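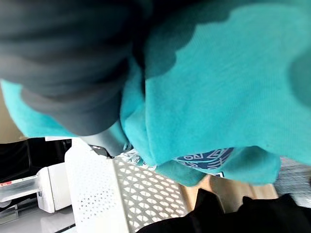
Laundry Day at Drumemdale

The teal one is my favorite, and I will happily tell anyone who stops by. It has that soft, faintly ribbed feel you want against your cheek on a cold morning, and it goes almost turquoise wherever the light lands on it. Peeking out from under the hem is a navy print with white lines and zigzags, which I have loved for years and still can't quite read.

We do the big sort here on a Saturday, usually after breakfast and before anybody has made plans. Drumemdale is a small house with a great many soft things in it (I stopped keeping track somewhere past 40 towels and throws), so there is always a pile of something waiting its turn. I put the radio on, make a second pot of coffee, and work my way down to the bottom, and if it takes until lunch, well, it takes until lunch.

Down on the Carpet

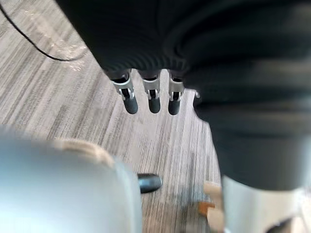 More from the House

Gray, off-white and light brown, all in fine streaks, and very forgiving of crumbs! We found the carpet at Prinelano when they were clearing out the back of the store, and I paid $200 for it after going home twice to think it over. I like to fold sitting on the floor, with my back against something solid, and it's kind to the knees.

The winter blankets come out in November, and I'll add those pictures once they've been aired and I've found the good basket again.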